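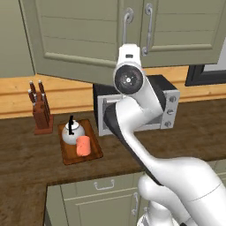

Viktória Fodor remembers that her grandmother spoke Hungarian to the children until the first one started school, and English to them every day after that. Her family never talked about the change, and by the time she thought to ask, her grandmother had died.

Archive > Get Involved > Calls for Participants

Call for Participants: The Kozma Project on Language at Home

4 min read

The Lulham Heritage Archive invites adults of Hungarian descent to take part in the Kozma Project, a study of how families kept, changed, or set aside the Hungarian language after settling in the Lulham area. Applications are open until July 16, 2025.

Background

The Archive holds 183 recorded interviews with Hungarian American residents. Most were made with people who arrived after 1956, and most deal with the journey, the first job, and church life. The language spoken inside the home was seldom asked about. Where it does come up, it is usually in passing — a speaker switches to Hungarian for a recipe or a scolding and then returns to English without comment.

The Kozma Project has been set up to record that part of family life directly. The project is led by Ferenc Szekeres. Recording and transcription are managed by Etelka Kocsis.

Who may apply

Applicants must be 18 or older and must have at least one parent, grandparent, or great-grandparent who spoke Hungarian at home. You do not need to speak Hungarian yourself. Persons who grew up hearing the language but never learned to answer in it are especially encouraged to apply, as are members of families in which one parent was not Hungarian.

Families who spoke German, Slovak, Romani, or Yiddish alongside Hungarian are within the scope of the project. Please note the other language or languages on your form.

Two members of the same household may apply together. They will be interviewed separately first and then, if both agree, in a shared session.

What participation involves

Each participant will be asked to complete a short written form and to attend two interviews, held several weeks apart. An interview usually lasts 90 minutes. Interviews may be held at the Archive's reading room, at the Stistar branch library, or at the participant's home.

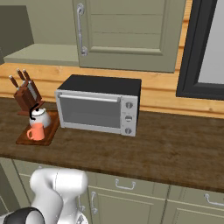
Toaster oven, teakettle, and mug on a countertop.

Participants may bring letters, prayer books, school readers, recipe cards, or other family papers to the second interview. Staff will scan these items and return them the same day. The Archive does not ask for the donation of originals as part of this project, although it is glad to discuss donations separately.

Interviews may be given in English, in Hungarian, or in both. Participants who move between the two will not be asked to choose one. Transcripts will keep the words in the language in which they were spoken, with a translation beside them.

Payment

Participants will receive $200 on completion of the second interview. Those who complete only the first will receive half of that amount. Parking costs at both public locations will be repaid on presentation of a receipt.

Use of recordings

Before the first interview, each participant will be given a consent form. The form allows you to close all or part of a recording for a period of years, to withhold your name, or to limit use to readers who visit in person. Many families have stories that involve living relatives, and we ask applicants to consider in advance which of these they wish to tell.

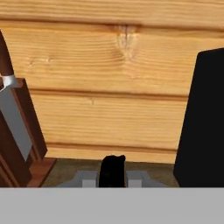
A participant may also withdraw a recording at any time before the finished transcript has been signed. After signature, requests to close material will still be considered, and Mr. Szekeres will answer each one in writing.

Copies of the recording and transcript will be given to every participant. A public program drawing on the interviews is planned for next May at Virkness Hall.

How to apply

Forms are available at the front desk of the Archive and at the Stistar branch. Applicants who prefer to give their answers by telephone may ask the desk to arrange a call with Ms. Kocsis, who speaks both languages. The project has places for 17 participants. Applicants who are not selected will be told so by letter and, if they wish, kept on a list for later recording work.

Comments

Darragh Coughlan
My wife's side is Hungarian and mine is Irish. Our kids picked up the counting rhymes and not much else. Would they qualify, or only my wife?

Lulham Heritage Archive
Mr. Coughlan, any of your children who are 18 or older may apply, provided Hungarian was spoken at home by a parent, grandparent, or great-grandparent. Your wife is welcome to apply as well.

Ernő Bárány
I gave an interview years ago, about the crossing. May I be interviewed again on this subject? I have my mother's school reader, with her notes in the margins.

Lulham Heritage Archive
Yes. Earlier participants may apply. Please mention the reader on your form.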